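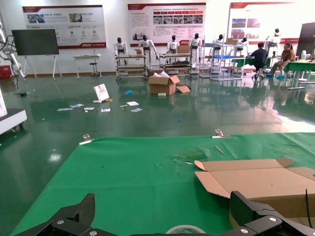 12 Shares
9 Comments

I'd been trying to get this interview for two years, and I nearly missed it over a parking space. The lot behind the bakery only takes coins, I had none, and by the time I'd begged some quarters off the woman at the register (and bought a cheese roll out of guilt) I was late and sweating. The baker was on her second coffee and didn't seem bothered. "I've been up since the middle of the night," she told me. "This is my evening. You can be as late as you like."

She asked me not to use her name. Everyone in town knows it anyway, and she's tired of seeing it in print next to the word "artisan." So she's the baker, and if you've ever driven through Nosar with your windows down before sunrise, you know the bakery.

I wanted to talk about rye. I'd tried to make her dark loaf at home four times from the recipe she used to hand out on a photocopied sheet, and every one came out like a roof tile. I brought the last one with me in a bag. She took it out, knocked on the bottom, sniffed it, and put it on the windowsill, where it stayed for the whole conversation.

"You kneaded it," she said.

I had kneaded it! For fifteen minutes, with a podcast on!

"Everybody kneads it. They've made white bread, they know white bread wants you to work, so they work. Rye doesn't care. You can push it around all day and it's still going to be mud. Mix it, leave it alone, go do your laundry."

She didn't start out as a baker. She spent her twenties doing payroll for Kashyap, the furniture wholesaler out by the highway, and she liked it more than people expect her to say. "I liked the numbers. I liked Friday afternoons when it all balanced – well, mostly balanced. I'd go home and bake to use my hands. Then I was baking more than we could eat, and the neighbors started looking scared when I came up the path."

The rye came from her grandmother, sort of. There was no written recipe, just a crock, and the crock had the starter in it. Her grandmother had fed it by eye and by mood for most of her life. When she died the crock went to an aunt, and the aunt, not being sentimental, put it in the garage.

"I went over in June to help clear the place out and there it was behind the paint. Gray on top. It smelled like nail polish remover. My aunt said throw it out. I scraped off the top, dug down, and took a spoonful from the very bottom. I fed it for 3 weeks on the kitchen counter and I was ready to give up on it. Then one morning it had lifted the saucer."

I asked if it's still the same starter, after all this time, with different flour and different water and a different kitchen. People on the internet get very heated about this question.

"I have no idea," she said. "It's sour and it makes my bread rise. My grandmother would think it was a very silly thing to ask."

The bakery itself happened slowly. She rented a corner of someone else's kitchen first, and sold at the market, and did a standing order for the lunch counter at Jesden, the hardware store on the square. Her first big order there was for 33 loaves. She had two bread pans. "I baked from supper until the next day's lunch. I had bread on the ironing board. I had bread on top of the dryer. I delivered it in pillowcases, clean ones, I want you to write that they were clean."

They were clean, everyone.

Now she bakes up to 300 loaves on a holiday morning, with two people helping and an oven she calls "the landlord" for reasons that have to do with the gas bill. It's a deck oven, older than I am, and it came from a pizza place that closed. She bakes the rye hot at first, 420 degrees on the dial, and then drops it way down and lets it sit in there for what seemed to me like an insane amount of time. I told her I'd been pulling mine when the crust looked dark.

"The crust looks dark after half an hour. It's a liar, that crust. The middle is still soup." She pointed at my loaf on the sill. "How long did you wait before you cut it?"

Reader, I did not wait. It was warm and there was butter.

She closed her eyes for a second. Then she explained, very kindly, that rye has to sit a full day before you cut it, wrapped in a towel, and two days is better. She sells yesterday's rye on purpose and gets at least one complaint a month from somebody who wants it fresh. "I used to argue. Now I sell them a baguette."

We talked about flour for a long time, longer than I can get away with here. She was buying from a big distributor for years until the bags started changing on her – one delivery would drink up water like a sponge and the next would sit there in a puddle. She switched to a small mill, Odeo, about an hour up the river. It costs more. She raised the price of a loaf by a quarter and braced herself.

"One man told me I'd lost a customer for life. He was back in the line the next morning. He got a seeded roll so it wouldn't look like he'd given in."

I wanted to know whether she ever gets sick of it. I think I wanted her to say no. She took a while to answer, and somebody came in for a birthday cake (they don't do cakes) and had to be pointed across the street.

"Of bread, no. Of getting up, yes. I've missed every movie my friends ever talked about. I fall asleep at weddings. My knees are terrible. I had a winter where I hated the sound of the mixer so much I wore earmuffs. But that was the mixer, and I bought a different mixer."

Does she eat it? "The heel. Every day, with too much butter and a little salt. I don't like the middle slices, they're for other people."

She's cutting back this year. The shop will shut an extra day each week, and the croissants are gone, which I know is going to upset some of you. She was never happy with them. "I make a B-minus croissant. There's a man two towns over who makes an A. Go and see him, he's got parking."

I asked her for the home version of the rye, one more time, for those of us who have been suffering. She wouldn't write it down but she let me scribble while she talked, so I'm passing it on the way I got it:

Feed your starter the night before with rye flour, not white. Use warm water, warmer than you think, like a baby's bath. Make the dough wet enough that you'd be embarrassed to call it dough. Scrape it into a greased pan with a wet spatula and smooth the top with a wet hand. Dust it with flour and leave it until the flour cracks. That's your timer, the cracks – she was firm on this, and said she doesn't want to hear about anybody's phone. Hot oven, then a lower oven, then longer than you want. Towel. A whole day.

"And salt," she yelled after me when I was already at the door. "People forget the salt! Then they come and tell me my grandmother's bread has no taste!"

I went home and did it that night. I'm writing this with the loaf next to me in its towel, and it's got nine hours to go. It's heavy, it's the color of a saddle, and it makes a proper hollow knock. My husband has walked past it with a knife twice. I've hidden the butter.

The old one is still on her windowsill, as far as I know. I did offer to take it with me, and she said she'd dry it out for crumbs and put it in the next batch, old bread in new bread, the way her grandmother did with the failures.

Posted Feb 14, 2026
9 Comments
Share this post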